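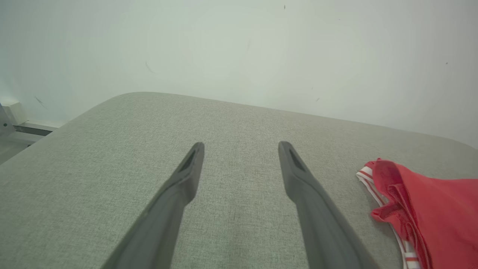

Posted in: Parish Office > Liturgy Planning > Set-up
By Vitalii Pylypenko, May

4. Setting up the offertory procession

Complete section 3 (Mass times) before starting. The Grokach planner will not save a procession without a Mass attached to it.

1. Open Calendar and select the Mass.
2. Choose Add Rite, then Offertory.
3. Enter the gift bearers in walking order. The planner accepts up to four names. Larger groups are entered as a single line, such as "Confirmation class."
4. Under Gifts, mark bread and wine first. Other items -- food for the pantry, flowers -- go under Additional.
5. Set the liturgical color. The default comes from the diocesan calendar.
6. Press Save, then Print Sheet.

CAUTION: Changing the Mass time after step 6 clears the gift bearers. Print the old sheet first.

Note: The color set in step 5 applies to vestments and altar cloths only. Clothing for bearers is entered by hand in the Remarks field, which holds 96 characters. Keep the wording short and name the item by color and type. A red top like the one lying crumpled on the gray upholstery would be entered as "red top." Remarks print in the right column of the sheet.

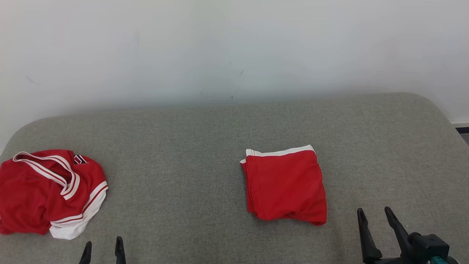 Note: Feast days override the weekly default. For Pentecost, step 5 shows red and the field is locked. To unlock it, an administrator opens Settings, Calendar, Local Changes. In the Remarks field, plain words work best: the top on the left of the gray surface is red, and "red" is enough. Shade names are not searchable.

If the sheet prints blank, see error 44.

Questions: Kalliopi Stoyanova, Parkmont parish support desk
© Grokach | Back to top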